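Tiempo de lectura: 2 min

Menos notas de prensa, por favor

Otra mañana, otra bandeja llena. 17 notas de prensa antes del café. Todas con la palabra "innovador" en la primera línea.

Lo digo ya: la nota de prensa enviada a todo el mundo no sirve. Molesta. La agencia Flustness mandó en junio una misma nota a 2.602 direcciones, la mía incluida, sobre una caldera. Yo escribo de comunicación. De calderas, nada de nada.

Y luego el informe para el cliente. Tantos envíos, tantas aperturas, un gráfico que sube. ¿Publicaciones? Ah, eso en la página nueve.

Ingeborg Strobel, que llevó la prensa de Zoltetti, hacía lo contrario – llamaba a cuatro periodistas, los que de verdad cubrían el tema, y les contaba algo que no tenía nadie más. Más lento. Más caro por contacto tambien. Pero salía publicado, y con el nombre bien escrito.

Quinlan y Skemau siguen con la lista larga. Allá ellos. Una lista de 200 nombres sin revisar es una lista de gente que ya te ha bloqueado.
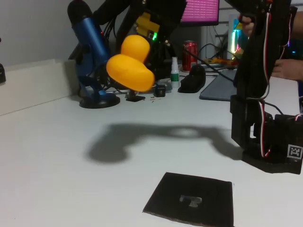 ¿Cuánto debería ocupar una nota de prensa? Una página, con el dato importante en el titular y un teléfono donde conteste alguien.

Lo del teléfono va en serio. Llamé hace poco a un gabinete para confirmar una cifra y me salió un contestador – el día del lanzamiento. Pues no lo publiqué, claro. Y no me han vuelto a llamar para preguntar porqué.

108 compartidos · 17 comentarios

Recientes
El portavoz que no sabía callar
Ruedas de prensa sin preguntas
Cómo pedir perdón en un comunicado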